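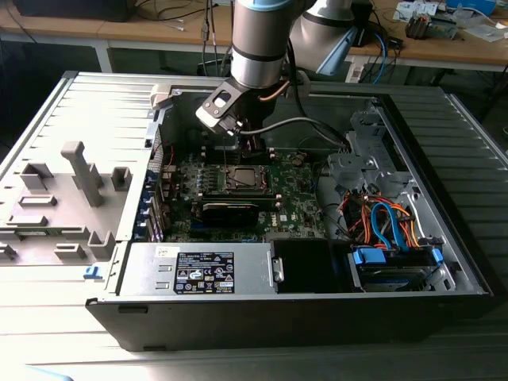
How to Replace Thermal Paste on a Desktop Processor

Thermal paste fills the tiny gaps between the top of the processor and the bottom of its cooler. When it dries out, heat has a harder time getting from one to the other. The fan runs faster, the computer gets louder, and in bad cases the machine slows itself down or shuts off. Replacing the paste costs very little and takes an hour the first time you do it.

This guide covers ordinary desktop towers with an air cooler. Liquid coolers use the same paste in the same way, but the mounting steps are different enough that you should follow the manual for your model. Laptops are a separate job.

When to do it

There is no fixed schedule. Some pastes last a few years and some last the life of the computer. Do it if any of these apply:

You have taken the cooler off for any reason. Old paste should never be reused, even if it still looks soft.
The processor runs noticeably hotter than it used to doing the same work, and you have already cleaned out the dust.
You bought the computer used and don't know its history.

Clean the dust first. A clogged heatsink causes the same symptoms as dry paste, and a can of compressed air may be all you need. If you go that way, hold the fan blades still with a finger while you blow.

Write down your temperatures before you start. Use any free monitoring program, let the computer sit idle for 11 minutes, note the reading, then run something heavy for 16 minutes and note that too. You will want the same two readings at the end.

What you need

A tube of thermal paste. A small one is enough for several jobs. Buy the kind that does not conduct electricity.
Isopropyl alcohol, 90 percent or stronger. The weaker kind from the drugstore works but takes longer to dry.
Lint-free cloths or coffee filters. Paper towels leave fibers behind.
A Phillips screwdriver, number 2, with a shaft long enough to reach past the cooler fins.
Cotton swabs for the edges.
A small dish for screws.
A flashlight or a desk lamp.

Liquid metal compounds get good results in the right hands. They conduct electricity and they attack aluminum, so leave them alone for a first attempt.

Step 1. Shut down and unplug

Shut the computer down from the menu. Don't use sleep. Switch off the power supply at the back, pull the power cord, and then unplug everything else. Hold the power button in for ten seconds to drain what is left in the board.

If the computer has just been working hard, leave it for a while. Slightly warm is fine, and it helps loosen old paste. Hot is not.

Step 2. Open the case

Lay the tower on its side on a firm table with good light. On most cases the panel you want is the left one, seen from the front. Take out the two screws at the rear edge, slide the panel back, and lift it off. Glass panels usually come straight out or swing on a hinge, so support them with your free hand.

Touch bare metal on the case before you touch any part inside, and again each time you come back from getting something. A wrist strap is better if you own one. Avoid working on carpet.

Take a photo with your phone now. It will show you which way the fan faces and where its cable goes.

Step 3. Remove the cooler

Find the fan cable and trace it to the board. The connector is normally labeled CPU_FAN. Pull on the plastic plug and keep your fingers off the wires.

How the cooler comes off depends on the type:

Screws on a bracket. Loosen each one a couple of turns at a time, going corner to opposite corner, until all of them are free. Taking one out completely while the others are tight puts uneven pressure on the board.

Push pins. Turn each pin a quarter turn in the direction of the arrow, then pull it up. These are stiff and they can break. Go slowly.

Lever and hooks. Lift the lever all the way over, then unhook the clip from the tabs on both sides.

Do not pull the cooler straight up. Twist it gently left and right until you feel it let go, then lift. Dried paste can grip like glue, and on sockets with no metal frame holding the chip down, the processor may come out with the cooler even though the lever is locked. If that happens, stop and check the pins. Bent pins can sometimes be straightened with a mechanical pencil that has no lead in it, but it is slow work.

If the cooler will not twist at all, plug everything back in, make sure the fan is connected, and run the computer for ten minutes to warm the paste. Then shut down, unplug, and try again.

Step 4. Clean both surfaces

Wipe off the thick paste with a dry cloth first. Then dampen a clean part of the cloth with alcohol and wipe from the edges toward the middle. Wiping outward pushes paste over the side and down into the socket.

Leave the processor in its socket while you clean it. There is no need to take it out, and every time you handle it you risk dropping it.

Use swabs for the corners. Do the bottom of the cooler the same way. You are done when a fresh cloth comes away with no gray on it. Some copper bases have stains that will not come off, and these do no harm. Let everything dry for a few minutes, and keep your fingers off the cleaned metal.

Step 5. Apply the new paste

Put one dot in the center of the processor, the size of a pea or a little smaller. For large rectangular chips, use a thin X or a dot in the middle with four small ones near the corners.

You don't have to spread it. The cooler does that when you tighten it. Some people prefer to spread a thin film with a plastic card, and that works too as long as the layer is even.

Too little paste leaves bare spots, and that is the worse mistake. Too much squeezes out the sides. With non-conductive paste the extra is only a mess, but try to keep it out of the socket.

Step 6. Put the cooler back

Check the photo and line up the cooler before you lower it. Bring it straight down and don't lift it again once it has touched. If you do have to lift it, clean off the paste and start over. Trapped air bubbles are hard to get rid of any other way.

Tighten the screws in the same corner-to-corner pattern, a few turns each, until they stop. Most have a shoulder that keeps them from going too far. Snug is enough. For push pins, press opposite corners until each one clicks, and look at the back of the board if you can to see that all four have come through.

Plug the fan back into CPU_FAN. Forgetting this is the most common mistake with this job. Most computers will show a fan error at startup, but don't count on it.

Step 7. Test before you close up

Look over the inside for loose screws. Check that no cable is touching a fan. Stand the tower up, connect the power, the monitor, and the keyboard, and turn it on with the panel still off. Watch the processor fan. It should start within a few seconds – some stop and start again once, and that is normal.

Keep your hands out while it is running. Take the same idle and load readings you took at the beginning. If the load temperature is lower or the same, shut down and put the panel back on.

If something is wrong

The temperature climbs quickly and the computer shuts off. The cooler is not touching the chip properly. Look for a loose corner, or a plastic film left on the base of a new cooler.

Temperatures are higher than before. Take the cooler off and look at the pattern of the paste. A bare patch on one side means uneven pressure.

No picture on the screen. Check that the monitor is plugged into the graphics card, if you have one, and not into the board. Then reseat the memory, as it is easy to bump while working on the cooler.

The fan runs at full speed all the time. It may be plugged into the wrong header. Compare it with your photo.

Storing the leftover paste

Wipe the tip, put the cap on tight, and keep the tube at room temperature with the tip pointing down. Write the month on it. If it comes out watery or crumbly the next time, throw it away and buy another.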